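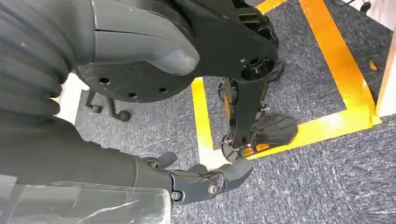 Gripper, leg and tape at the Distlow workshop. The plastic film is on the forearm at lower left.

Workshop Talk > Interviews > When things go wrong

The hand that wouldn't let go: a chat with Selina Strebel

I'd been trying to get Selina Strebel on the phone since January, when I first heard her team had lost the better part of a test program to a fault that none of them could reproduce. She's a careful person and wanted to be sure they had the cause before she talked to me, which I respect (even if it did mean I had to bug her every couple of weeks!). We finally got our chat on 10th April, me with a cup of tea and her eating lunch at her desk.

Selina runs testing at Distlow, a small outfit that puts hands and arms onto walking machines. The fault was with the grip. They'd send the hand a command to open and it would stay shut, or open halfway and sit there, and then a second later it would spring open as if it had only just heard.

"The first time, I thought I'd typed something wrong," she told me. "The second time, Ihor was standing beside me and he'd typed it, so that was both of us ruled out."

Ihor is Ihor Kovalchuk, who writes most of their control software. He'd started keeping a log by then. Over 600 open commands, the hand was late on 124 of them. I said that sounded terrible and Selina laughed at me.

"It's terrible but it's also great. One in 600 and I'd still be looking for it. The awful part was that the late ones came in clumps. You'd get a whole morning with none at all and you'd start telling people it was fixed."

So where do you look? They began with the software, as everybody does, and Ihor spent days on message timing. He found a bug, too, a proper one, and they fixed it and had cake. Then the hand stuck again that same afternoon.

"I didn't even get to finish my slice," Selina said.

Next they swapped the power supply, and after that the cable that runs down the arm. Kjell Viklund, their mechanical guy, took the finger joints apart and put them back together with fresh grease. No change from any of it. Somebody suggested static off the carpet, and they chased that for longer than she'd like to admit.

It got serious when the fault stopped being just a nuisance. Kjell was down on the floor beside the machine, passing it a length of foam to hold. The hand closed on the foam and on the cuff of his sweater, and Selina sent the open command. It didn't open.

"He was fine. I want to say that first. It had his sleeve and he just pulled out of it, and we've still got the sweater hanging up. But I hit the stop button and the hand still didn't open, and that's when I felt sick. The stop cuts the power to the fingers. With no power, they stay exactly where they are."

I asked if they'd known that beforehand.

"We'd known it on paper. It's in the manual and I'd read the manual. You want a hand to hold on if the power drops, so it doesn't drop a heavy thing on somebody's foot. I just hadn't pictured it with a person on the other end."

They shut testing down for 9 days. Ida Wunderlich, who looks after safety for them and for a couple of other shops in the same building, wrote a new set of rules before anyone was allowed back near it. The yellow tape on the carpet got a lot more important after that. Before, it was where the foot was meant to go. Now, if you have any part of you inside the tape, the hand has to be powered down and already open. 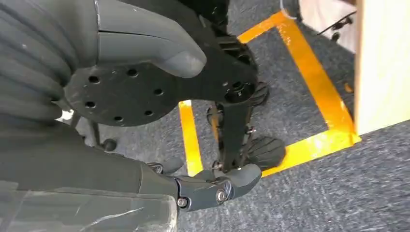
Close in on the fingers, with the taped area on the carpet behind.

And the cause? I'd been waiting the whole call for this bit. It was a connector at the wrist, with one pin pushed back a hair from where it should be. With the wrist straight it made contact. Turn the wrist far enough one way and the pin would come away, the hand would miss the message, and the software would keep trying until it got through. That explained the clumps - some mornings they'd been running tests that hardly turned the wrist at all.

"And we'd looked at that connector!" Selina said. "Twice. We looked with the arm parked, and parked is straight. It was perfect every time."

Kjell found it in the end by holding a meter on the line while Ihor rolled the wrist a few degrees at a time. She figures it took them two hours, after all those weeks.

They've made other changes. There's a hand release now that works without power, on a pull cord you can reach from outside the tape. The software no longer retries quietly in the background. If one message goes missing, it stops and makes a noise. "A really ugly noise," she said. "Ihor picked it. We all hate it."

I asked whether she'd have done anything differently, and she thought about it for a while. I could hear her chewing.

"I'd have stopped sooner. We were treating it as a reliability problem and it was a safety problem from the first day. If a hand doesn't open when you tell it to, you don't put your own hand near it. Kjell says he'd have done it anyway, so maybe I'd have had to hide the foam."

Testing is back to full days, and the last I heard from Ihor they'd gone past their old command count without one late opening. Selina wouldn't let me print that as good news until I'd promised to say they're still counting.

Related interviews
- Alois Schwaiger on the Brunner conveyor that ran backwards
- Greenhouse pickers and wet sensors at Florkora
- Traseo's warehouse carts and the doorway problem
- Ida Wunderlich: what I look for on a first visit

We use cookies to remember your settings and see which stories get read. By carrying on you agree to this. Manage cookies | Accept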